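Home Explore Notifications Lists Profile More

Thread by Liesbeth Mertens
2020-10-29

1/ Long thread on the clothes-sorting planner, because a few of you asked why it has been so quiet lately (sorry, sorry!). Short version: I've been rewriting the part of Rivine that decides which garment to go for first, and I got very attached to a bug.

2/ Some background if you're new. Rivine takes a demonstration, cuts it into steps, and hands those steps to the planner as a kind of loose recipe. Clothes on a bed are my favorite test by far, and also the one that makes me want to go lie down on the bed myself.
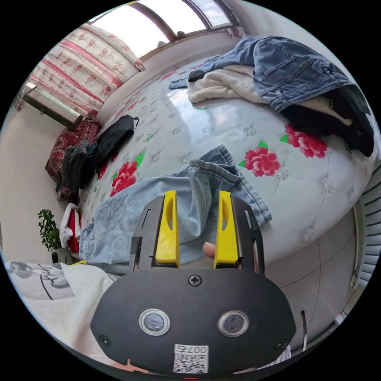 3/ The old planner picked its target by size. Biggest blob in the segmentation wins, off we go. That works nicely with towels! With a real pile it keeps choosing "the denim", and if there are jeans on one side and more denim on the other, the two masks love to merge into one enormous imaginary garment.

4/ So I went through 249 recorded episodes by hand, with a lot of tea, and tagged every one where the mask had swallowed two things at once. There were 97. I had been blaming the grasp scoring for weeks – I owe the grasp scoring an apology.

5/ The fix is in two parts. First, the segmenter now carries its masks forward from earlier frames, so a garment keeps its own ID even while the fingers are blocking half of it. Second, the planner has to ask "would these two move together?" before it's allowed to treat them as one piece.

6/ Prints are the other headache. A big flower on a bedcover has a lovely crisp outline, much crisper than a crumpled sleeve, and the old code was thrilled with it. It would plan a perfectly good pinch on a flower. I've added a depth check, so anything lying flat with the cover gets thrown out of the candidate list.

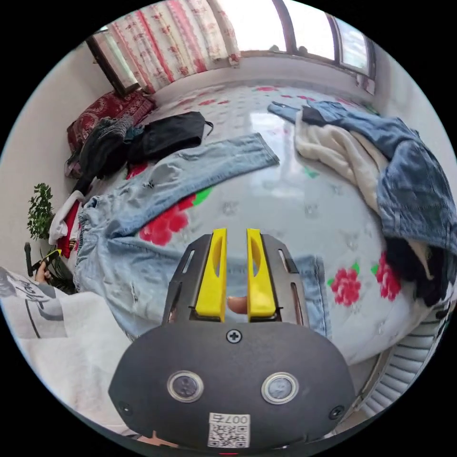 7/ The depth check has its own trouble, of course. Thin things lying flat, like a strap or a single layer of knit, can drop out along with the flowers. For now I keep them in a "maybe" list and the planner comes back to them once the thicker pieces are gone. It's a bit slow but I sleep better.

8/ Replanning is capped at 200 ms per step. If it runs over, we keep the last good plan and carry on. Lockwood (our replay tool, for anyone who hasn't met it) now shows those overruns in the timeline, so you can scrub straight to them instead of reading logs like I did all summer.

9/ Still open: 36 episodes where the two halves of the fix disagree with each other, and I can't always say which one is right. Sleeves tucked under other garments are the worst of them. If you've worked on ordering for overlapping cloth, please come and talk to me, I mean it!

10/ I'm hoping to merge in November, once the folks at Wurkville have run it on their own recordings. The config flag is off by default until then, so if you pull the branch and see no difference at all, check that first.

Contact Terms © Prandport Back to top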